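Grirkia bimanual software – progress report for January
To: Hestach grants office
From: Teófilo Escobar, Quispe

Hi all,

I'm sending this one a little early, while the details are still fresh and before I get sucked back into the calibration code. Short version: the teleoperation stack is in good shape, perception is mostly there, and the planner is behind. I'll take them in that order.

Teleop first, as that's where most of your money went this month. The old control loop had a nasty habit of bunching up commands whenever the logger wrote to disk, and you could feel it in your hands – the arms would hang for a beat and then hurry to catch up. I pulled logging out into its own process and put a small buffer in between. The loop now runs at 200 Hz with the recorder on, and it's so much nicer to drive! I also rewrote the clutch, so you can let go, move your hands somewhere comfortable and pick up again without the arm jumping to the new pose. That one took three tries (the first two versions got the wrist rotation wrong in ways I'd rather forget).

We've kept the work area simple while all this gets sorted out. The printed cloth gives the cameras plenty of color and shape to chew on, and an operator can sit right beside it with the hand controllers and see what both arms are up to.

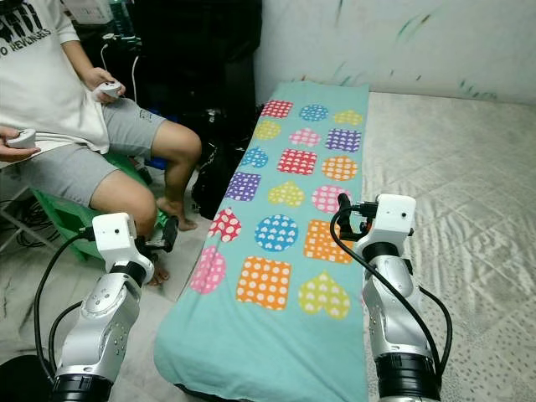
The other thing I changed was the episode format. Every recording now carries its own calibration and the software version it was made with, which should have been the case from day one. I wrote a converter for the older material and ran it over the whole archive. We have 594 episodes in the new format, and 5 that wouldn't convert at all because their timestamps go backward. I've set those aside and don't plan to spend more time on them.

On perception, the shape and color labeler does well on anything flat. Where it struggles is folds. A heart with a crease through it gets read as a circle pretty often, and small white dots and small white hearts look the same to it once you get far enough from the camera. I'm going to try a higher resolution crop on the far rows before I touch the model itself, mostly because it's a cheap thing to test.

The planner, then. I promised you collision checking between the two arms by the end of this period and it isn't finished. The checker works fine in simulation, but it's too slow to sit inside the live loop, so at the moment the only thing keeping the grippers apart is a crude keep-out zone down the middle. I've started moving the distance checks over to the Fadstead library and I think 2 more weeks will do it.

Spending is on track. I'd like to shift what's left of the travel line over to storage, if that's okay with you – the new format takes up more room than I'd planned for. Could you let me know by Saturday? The drives need ordering soon.

Teófilo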